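Is a "wool wash" liquid worth the extra money? The Pletska one costs double my normal stuff and I suspect it's the same soap in a smaller bottle.

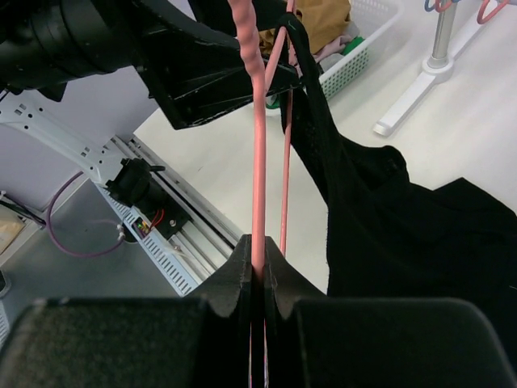 I mostly wash knits, cold, on gentle.

**Loan Chu**

Doubt it. I used Pletska for 2 winters and saw no difference — the label won't even say what's in it. 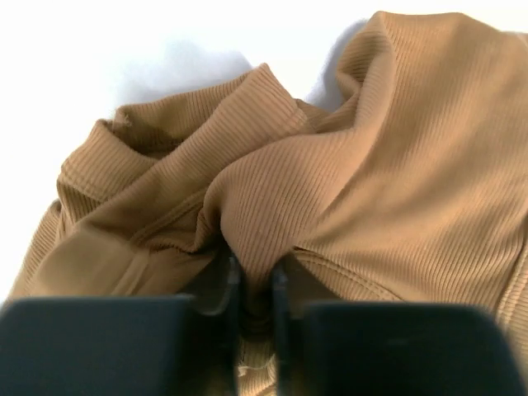
*Ribbed knit, camel*

Cold water matters more.
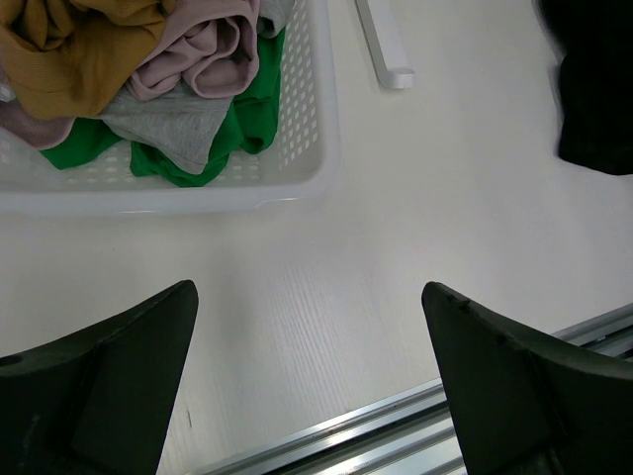
**Paraschiva Mocanu**
Community moderator

Check for enzymes. Ordinary liquids often have them and they can damage wool. Cotton and acrylic don't care.

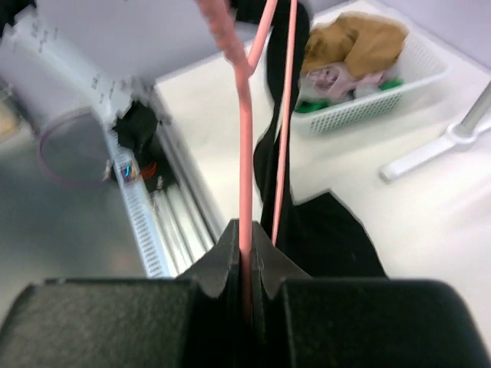 I'd still ignore the "colour guard" claims.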